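My staghorn fern finally put out new shield fronds in July, and I am way too excited about it! I bought it as a sad little pup from Sirkka Hakala, who grows them on a shady porch and sells the extras for 3 dollars. Mine sat there doing nothing for so long that I nearly gave up. 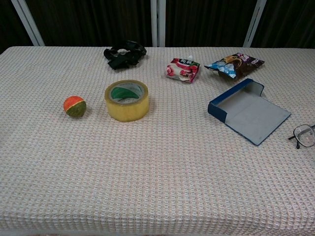
Anyway, the big change was water. I'd been misting it every morning like all the houseplant books say (okay, like one book says), and the moss behind it was bone dry the whole time. Now I dunk the entire board in the tub, leave it for about 16 minutes while I make coffee, and let it drip before it goes back on the wall.

The brown shields at the base are supposed to stay, by the way. I peeled one off last winter thinking it was dead and I still feel bad.
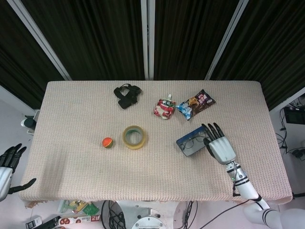 I did move it away from the kitchen window too, because the afternoon sun was leaving pale patches on the antler fronds. It's in the hallway now, where it gets bright light until lunch and then shade. There are 2 new antlers coming in, both fuzzy and silvery. Please don't wipe the fuzz off yours, it belongs there! Next I want to try mounting one on cork.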